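To: Practice Rules Working List
Subject: Re: Draft 3, household handling sessions: clauses on soft furnishings
Date: Wednesday, 4:10 pm

Members of the list,

Thank you for the responses to Draft 3. The Erkden office has now considered the comment below, which was received from the Kikby site and supported by two others.

> Clause 8 asks operators to "restore the work surface to a neutral state"
> between episodes. On a bench this is clear. On a made bed it is not. Our
> operators read it in at least three ways: smooth the cover, strip the
> cover, or leave the cover and remove only the item being handled. We
> would prefer one rule. We also ask whether patterned bedding is permitted
> at all, as the Idby guidance still calls for plain sheets.

The office accepts the point. Clause 8 was written for benches and carried over without adequate review. The following wording is proposed.

8.1 Between episodes the operator shall remove the handled item and return it to a starting position that differs from the last. The bed cover shall be left in place. Creases in the cover need not be smoothed.

8.2 Patterned covers are permitted and should be used in no fewer than 13 sessions of every 80. The plain-sheet requirement in the Idby guidance is withdrawn from October.

8.3 Where two hand-held grippers are in use, both shall be within the working area before recording begins. An operator who needs to set one down shall end the episode first.

8.4 Finger pads shall be inspected before each session on fabric. A pad that is lifting at the corner catches on loose weave, and the gripper shall be withdrawn from use until the pad is replaced.

8.5 Householders' own linen shall not be handled without written consent. Consent to enter a bedroom is not consent to handle what is in it.

On the wider question of existing records, the Gebretsadik archive holds 3,974 episodes collected under the earlier wording. The office does not propose to exclude them. Of these, 55 carry an operator's note querying the state of the cover, and they will be relabelled "surface not restored" so that users of the archive can make their own judgement.

Sites are asked to reply to the list, and not to the office directly, with any objection to 8.2 or 8.5. Minor corrections of spelling or numbering may be sent to the office. If no objection to a clause is received before the October meeting, it will be taken as adopted and the revised sheet will be sent to every site for display in the equipment store.

Practice Rules Office, Erkden

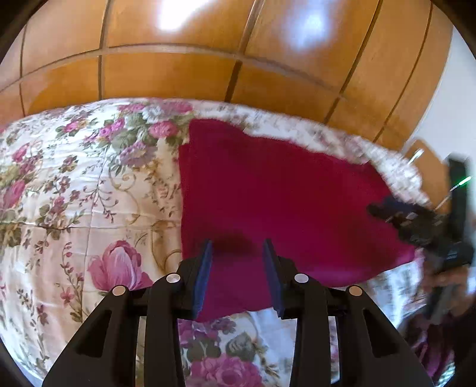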